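## 4. Does a basket keep a table clear?

Advice on household order is confident about baskets. Put one on the table, the advice goes, and the keys, the mail and the bread ends will find their way into it, leaving the rest of the surface free. We had read this claim in manuals, in magazine columns and in two of the papers reviewed in Section 2, and in none of them did we find a test of it. The nearest thing is the Brarkton survey, which asked people whether they owned containers and whether they felt their homes were tidy. People who owned more containers felt tidier. They may also have had more shelves, more time or fewer children, and the survey did not ask.

This section reports what we found when we looked at tables directly. We are less impressed by baskets than we expected to be.

### 4.1 What was recorded

The table records come from 115 households, each visited once before a basket was supplied and again after it had been in use. A record consists of a sketch of the tabletop, a list of everything resting on it, and a short note on where the container stood if there was one. Fikre made the sketches at the first visit and Wiegand made them at the second, which we now regard as a mistake. The two of us do not draw the same way. Fikre tends to leave out crumbs and threads; Wiegand puts them in and labels them. We reconciled the lists afterward by dropping anything smaller than a coin, and a reader who thinks small litter is the whole point of the question should treat the totals with care.

We counted an item as "contained" if it rested wholly inside the basket. Items leaning on the rim, hung from it or tucked underneath were counted as loose. This rule sounds fussy, but in the Misau trials a good deal of paper ended up under the basket, and calling that tidy seemed generous.

### 4.2 Loose items before and after

At the first visit the 115 tables held 251 loose items between them. At the second they held 158. A drop of that size would satisfy most writers on the subject, and in an early draft it satisfied us.

The trouble is that people knew we were coming. They knew it both times, but by the second visit they also knew what we were interested in, having been handed a basket and told to use it as they liked. Several households had clearly wiped the table that morning. One respondent said so when she opened the door. We have no way of separating the work done by the basket from the work done by the prospect of a visitor, and we doubt that earlier authors could have done so either.

There is a second difficulty. Loose items did not all move into baskets. The baskets held 98 items at the second visit, and we cannot show that these were the same sort of thing that had been lying about before. Pens and receipts were common in both lists. Bread, fruit and sewing supplies turned up in the baskets but had scarcely appeared on the tables at the first visit, which suggests that some people fetched things out of a cupboard to give the basket a job. A container that attracts new objects to the table is an odd kind of tidying tool.

### 4.3 Where the basket stands

Placement gave us more to think about. Manuals usually recommend the center of the table, where everyone can reach. Our respondents seldom left it there for long. It drifted to an edge or a corner, and once there it tended to stay. Asked why, people said that the middle was needed for plates, or homework, or elbows.

A corner position leaves a wide stretch of surface free, and this is the condition that the manuals call a clear table. We would ask for a closer look before granting the word. Figure 3 has a rectangular wicker basket at one corner of a white tabletop, and the white surface beside it is mostly plain. It still carries faint smudges and light scuffs, and a pair of thin, dark, curling strands lies on or near it toward the right. Under our coin rule the strands would not have been recorded at all. Under Wiegand's original practice they would have been, and the table would have gone down as having loose matter on it.

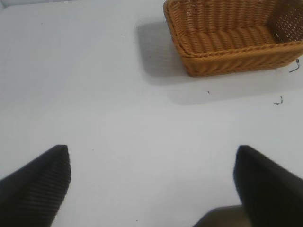
**Figure 3.** Wicker basket in a corner position on a white table. The end wall is of more open weave than the floor.

### 4.4 Weave and what falls through it

The Purka protocol treats all baskets as equal, provided the capacity is the same. We followed it at first and then had doubts. Wicker is often worked tightly in one part and left open in another, and a gap in the wall is a gap through which small things can pass. Respondents with open-sided baskets complained of crumbs on the table next to them. Those with closed boxes did not, though they complained of other things, chiefly that they forgot what was inside.

We did not measure any of this. The complaints were volunteered during the second visit and written in the margins of the record sheets, and they should be given the weight that margins deserve. Still, a bread basket is made to hold bread. Using one for pins, stamps or loose screws asks for something its maker never promised, and a study that scores it as a failure on those terms has tested the wrong thing.

Color raises a related worry. On a pale table a dark thread is easy to see, and a scuff may be too if the light is good. On a dark or patterned table either could be missed. We did not sort the records by table color, and the Ugwu team, whose sheets we adapted, had no column for it. Part of the difference between households may therefore be a difference in how well their tables hide things.

### 4.5 What we are willing to say

Fewer loose items were listed after the baskets arrived than before. We are willing to say that much. We are not willing to say that the baskets caused it, and we would discourage anyone from quoting the drop from 251 to 158 without the two paragraphs that follow it.

A better design would leave some households without a basket and visit them just as often – we proposed this in March and did not have the money. It would also use one sketcher throughout. Until that is done, the claim that a basket keeps a table clear rests mainly on the fact that people who sell baskets, and people who like them, have repeated it. Section 5 turns to drawers, for which the evidence is thinner still.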